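홈 데이터 문서 기여하기 변경 내역
저장소 검색… 검색어를 입력하세요

Cisternas: 옛 빗물 저수조 기록 모음

Cisternas는 Fornudmont 일대의 집과 밭에 남은 빗물 저수조를 정리한 데이터입니다. 처음엔 종이 수첩 한 권을 옮겨 적는 일이었는데, 적다 보니 지붕 홈통 모양이며 두레박 자국이며 뚜껑돌에 새긴 글자까지 다 담고 싶어졌습니다. 지금 버전에는 저수조 87곳이 들어 있고, 그중 68곳은 내부 깊이까지 재어 두었습니다!

들어 있는 파일
저수조.csv: 한 줄에 저수조 하나. 이름, 마을 구역, 형태, 깊이(cm), 입구 지름, 마지막 확인 연월.
수위.csv: 날짜별 수위. 빈칸은 재지 않은 날이고, 0은 정말로 바닥이 드러난 날입니다. 이 둘을 꼭 구분해 주세요.
구술.txt: 주민들이 들려준 이야기를 받아 적은 글. 사투리는 고치지 않았습니다.

형태 구분
병형, 종형, 상자형 세 가지로 나눕니다. 병형은 목이 좁고 배가 부른 모양, 종형은 아래로 갈수록 넓어지는 모양입니다. 애매한 것은 "미정"으로 두었고 억지로 끼워 맞추지 않았습니다. (병형 안쪽 회벽은 손전등을 비스듬히 비추면 흙손 결이 그대로 보이는데, 이게 정말 예쁩니다.)

측정 방법
추를 단 줄자를 입구 한가운데로 내려 바닥에 닿는 길이를 읽습니다. 깊이 300cm가 넘는 곳은 두 번 재어 큰 값을 썼습니다. 입구가 타원인 경우 지름은 긴 쪽입니다. 11월 수위는 첫 큰비가 지난 뒤의 값이라 앞달과 바로 이어서 그래프를 그리면 계단처럼 튑니다.

알려진 문제
- 북쪽 구역은 좌표가 100m 안팎으로 어긋난 곳이 있습니다. 옛 지적도에서 옮긴 탓입니다.
- "큰우물"이라는 이름이 서로 다른 저수조에 붙어 있으니 이름 말고 번호로 연결하세요.
- 퇴적물이 쌓인 저수조의 깊이는 퇴적물 윗면까지입니다. 원래 깊이는 아직 모릅니다.

불러오기
문자 인코딩은 UTF-8, 구분자는 쉼표입니다. 단위 변환용 스크립트는 Odent 폴더에 있습니다. 인수 없이 실행하면 센티미터를 미터로 바꾼 사본이 생기고 원본은 그대로 남습니다.

이용과 인용
출처만 밝히면 자유롭게 쓸 수 있습니다. 인용할 때는 "Rachid Slaoui, Cisternas"로 적어 주세요. 구술.txt를 통째로 다시 싣고 싶다면 먼저 이슈를 남겨 주세요. 이름을 빼 달라고 하신 분들이 계십니다.

수정 제안은 언제든 환영합니다. 오타 하나도 좋고, 집 뒤뜰에서 뚜껑돌을 발견하셨다면 더더욱 좋습니다!

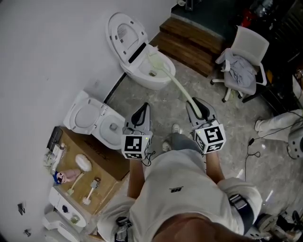
읽는 시간 3분

최종 수정 2022년 3월 2일. 다음 버전에는 Zollance 쪽 계단식 밭의 저수조를 넣을 예정이고, 열 이름은 바꾸지 않습니다.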